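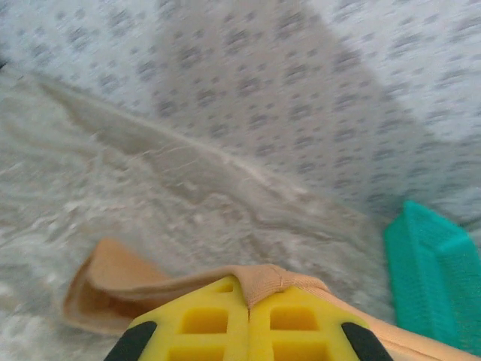
Call for Participants: Household Cloth Folding Study

Pakico Institute for Home Textiles, Watgate

We use cookies to remember your preferences and to measure visits to our pages. By continuing to browse you accept our cookie policy. Accept / Manage settings

Search calls and vacancies Enter keyword Go

The Pakico Institute for Home Textiles invites adults living in or near Watgate to take part in a study of how small household cloths are folded, stacked and put away. The study is conducted by the Laundry and Linen Care section with support from the Pillay Fund. Applications are open until 25th January, and sessions will run through the end of April.

Background

Care labels give detailed directions for washing, drying and ironing. They seldom say anything on folding, although a cloth may spend far more of its life folded in a drawer than in use. The section is preparing a plain-language guide to the folding and storage of plain woven and knitted articles, including napkins, dish towels, pillowcases and socks. The guide is intended for households, care homes and small guest houses. To write it, we need to observe how people with different habits handle the same articles.

We are particularly interested in stretchy fabrics and in articles with a stitched hem. Stretchy fabric tends to curl when it is picked up at a single point, and a hem adds thickness at the edge, so that a fold made alongside it may sit differently from a fold made across it. Participants will be asked to handle both.

What participation involves

Each participant will attend six sessions at the Institute's Ultard Street building. A session lasts 2 hours and includes a break. Sessions are held in the mornings and early afternoons; please state your preference on the application form.

During a session you will work standing at a table. You will be given articles in a crumpled state and asked to spread them flat, align the edges, fold them and set them in a stack. In some sessions you may fold in whatever way you ordinarily do at home. In others you will be given written instructions and asked to follow them as closely as possible.
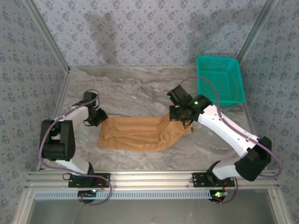
Certain tasks concern only the first stage, in which a crumpled cloth is taken by both ends and opened out. Participants often find this stage slower than the fold itself, and there is no penalty for taking your time. Staff will record the order of your steps and the finished dimensions of each article. You will not be scored against other participants.

At the close of the session you will complete a short questionnaire on comfort, effort and your satisfaction with the result. It takes 10 minutes.

Who may apply

Applicants must be 18 years of age or older and able to stand and use both hands for the length of a session, with rests as needed. Left-handed applicants are especially welcome. No experience is required. Persons who work or have worked in hotels, hospitals, commercial laundries or clothing stores may apply and should describe that experience on the form.

Applicants with a known skin sensitivity to cotton, elastane or laundry detergent should contact the study office before applying. All articles are washed in unscented detergent between sessions.

Places are limited to 30 participants. If more applications are received than places are available, selection will be made so as to include a range of ages and household sizes. 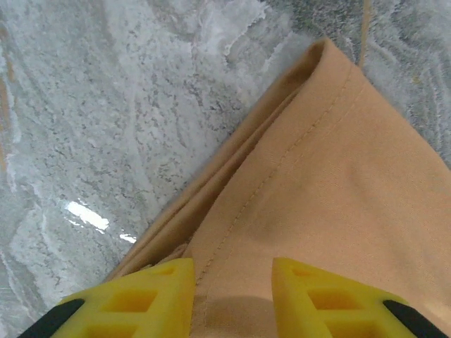

Cloth, folded, with the line of stitching parallel to the folded edge.

Payment and expenses

Participants are paid for each session attended, at the rate stated in the participant agreement. Local bus fares are reimbursed on presentation of a receipt. Parking is available behind the building and must be requested in advance. Payment is made by check at the end of the month in which the session took place.

Participants may withdraw at any time without giving a reason and will be paid for all sessions attended up to that date.

Privacy

Names and contact details are stored separately from study records and are deleted when the guide has been published. Remarks made on questionnaires may be quoted in the guide without attribution.

How to apply

Application forms may be collected from the reception desk at Ultard Street or requested from the study office by mail. Completed forms should be returned to the same address, marked "Cloth Folding Study." Applicants will be notified in writing of the outcome. Those offered a place will receive a copy of the participant agreement, directions to the building and a schedule of sessions.

Please wear short sleeves or sleeves that can be rolled up, and remove rings and bracelets that might catch on knitted fabric.

Filed under: Opportunities > Paid studies > Home and textiles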